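Morena Farina has heard the word "compostable" so often that she has stopped asking what it means and started asking where.

"Compostable where? In whose heap?" she says. "I have a bin behind my kitchen in Wodcombe. I put a Zatora coffee pouch in it last September. I dug it out in spring and I could still read the label."

Farina spent years buying packaging for Stalard, a snack company, and now advises small food makers on what to wrap things in. She thinks most of them are paying too much for a promise. One client was quoted 684 dollars for a trial run of plant-based pouches, against 129 for the ordinary kind.

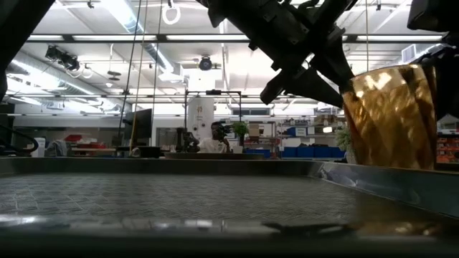 By Haris Marwat

I put it to her that shoppers want the greener bag. She shrugs.

"They say so in surveys. Then they throw it in the trash with everything else. What did you buy with your extra money?"

Shiny wrappers bother her more. Many are thin layers of plastic and metal pressed together, and few towns will take them. The Kiani take-back plan asks customers to save up 100 empties and mail them in. Farina tried. She gave up at almost 80.

Doesn't a plan like that at least get people thinking? "Maybe. I'd like to see how many boxes come back. I asked Kiani twice and got a brochure."

So what does she tell her clients? Use less of it, mostly. Sell a bigger bag. Leave the leaf off the label until someone can show her the compost.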